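Section 6. Setting up the arm for basin wiping

I've done this set-up more times than I can remember on the Nemetti arm, and I still work from the list, so please do the same. Put aside a good hour the first time. You'll want a 4 mm hex key, a clean cloth, a spare sleeve and the tablet with the Flinari app already logged in.

CAUTION: Press the red stop button before you put your hands anywhere near the fingers. The pause button in the app doesn't cut power to the joints.

6.1 Sleeve and cable

1. Park the arm in the Service pose and press the red stop.
2. Slide the fabric sleeve on from the hand end and pull it right back past the lower joint. If it bunches up over the joint it'll get chewed (ask me how many I've gone through).
3. Check the loop in the outside cable. It needs enough slack for the elbow to fold all the way. I bend the joint by hand and watch the cable - if it goes tight at any point, let out a bit more at the clip.
4. Wipe the wrist cap with a barely damp cloth. Don't spray anything at it, the holes go straight through.

6.2 Teaching the basin

1. Release the stop, wait for the chime, then choose Teach > Basin.
2. Guide the empty hand to the front rim, the back ledge and both sides, tapping Save at each one.
3. Lower the fingers to the floor of the basin, well clear of the drain, and tap Save Floor.
4. Mark the drain stopper as a raised spot. Skip this and the hand will try to push straight through it on every pass.
5. Set the pressing force to 20. The factory setting is 61 and that's far too much for a folded cloth.

Note: Viola Caputo at the Sarnia workshop keeps hers a touch lower for old enamel. Ceramic is fine at 20.

6.3 First wipe

Bunch the cloth into a soft wad and let the fingers close on it by themselves. Then sprinkle something dark and gritty in the basin, used coffee grounds are good, and run one slow pass at floor level with a finger on the stop.

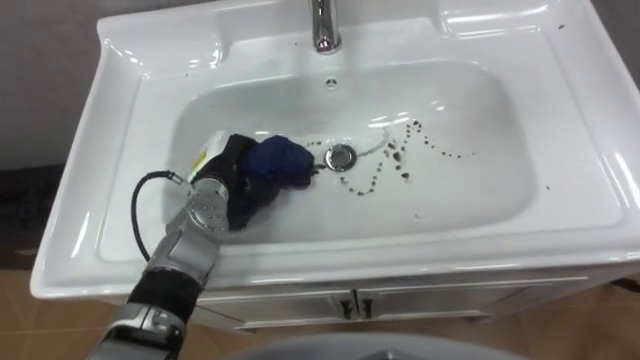
Keep the first passes short and on one side of the drain, and only open up the full path once you're happy with the pressure. If the wrist shudders, stop and teach the floor again. If the cloth slides out of the fingers, use a thicker one before you touch the grip setting.

6.4 Looking after it

The app counts passes for you. At 1,000 it'll nag you to check the finger pads, and it won't stop nagging until you tap Pads Checked. Mine was at 1,084 before I got to it and one pad had started to peel, so don't copy me there. New pads press on by hand. Leave them overnight before the next run, and redo step 5 of 6.2 with the new pads on.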